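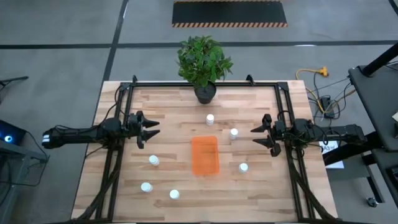
The packing room of the vitamin company Jumari, in Starnomdale, starts work at 6.30 in the morning. Until April the orders were put together by hand, every bottle, by the same small group of people. Now part of the sorting is given to pairs of robot arms, and the woman who used to lead the hand packing is the one who looks after them. She agreed to speak with me on the condition that I do not print her name, as she still has to eat lunch with everybody.

We met in the lunch room, which smells of toast and is much louder than I expected. She has been 20 years in the company. When she began, she told me, the labels were still put on with a roller and a wet sponge.

"In the old times I could tell you who packed a tray only by looking at it," she said. "One of the girls always turned the bottles the same way. Another one was fast but she left gaps. You learned the people through their trays."

I asked how the news had come to the staff. It came in a meeting that lasted 25 minutes, she said, and most of this time was spent on a slide show. The supplier, Skilow, had sent a person who talked very well about the arms and less well about the rosters. Two of her colleagues cried afterwards in the car park. One left before the winter and works now at a garden centre, and is happy there, as far as she knows.

"They promised no one will lose the job, and this was kept, I must be fair," she said. "But they did not promise you will have the same job. It is a different thing, and I think many of us heard it wrong. Maybe we wanted to hear it wrong."

Her own day has changed more than she expected. Before, she packed roughly 600 bottles in a shift and supervised the others while doing it. Today she sets out the work, watches, writes down what goes wrong and decides if it is something she can fix or something for the technician. Her wrists, which had been bad for years, do not wake her up in the night any more. Her eyes, on the other hand, are tired by two o'clock in a way they never were.

"With my hands I could think about my garden, my daughter, what to cook," she said. "Now I have to look all the time. It is lighter for the body and heavier for the head. The doctor asked me which one I prefer and I did not know what to answer."
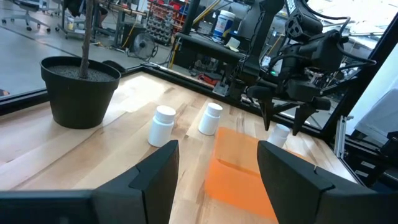
Training was the part she wanted to talk about the most. It lasted three weeks, and she found the first of them humiliating, a word she looked for during some time before she said it. The trainer was young enough to be her grandson and used English words she had never needed in her life. What helped her in the end was to stop listening to the words and look at the job as a packer would. White bottles with white caps, an orange tray, a gripper with two fingers: she could understand this. A person reaching for a bottle that stands close to its neighbour will make the hand narrow without thinking, she explained, and she had to learn to see the same problem for a pair of stiff black fingers. She began to give advice on how far apart the bottles should stand, and after some days the trainer was writing down what she said.

"This was a good day," she said. "I went home and told my husband, today the boy was taking notes from me."

Not everything has been solved. The raise that came with the new position is small, and she had to ask for it twice. The company that measures the workload, Witkowska, wants a written entry for every stop, also the short ones, and she considers this a waste of paper and of her patience. She would also like that a second person be trained properly. When she took holidays in the colder months, she was telephoned on the beach.

The old packing benches are still used for mixed orders and for gift boxes, and on some afternoons she goes there to help. An order of 500 boxes came shortly before my visit, and it was packed completely by hand. She stayed an extra hour for it, although it was not asked of her.

"My wrists were complaining the next day," she said. "But we were talking, all of us, the whole afternoon. Beside the arms there is no one to talk to, and if somebody comes I have to say wait, I am looking."

I asked her if she would go back to the old way, supposing that the company offered it. She took a long time with her tea.

"Three days like before and two days with the arms," she said. "I would sign this today. But it was not one of the choices on the form."

Then it was ten past one, and she had to go back in.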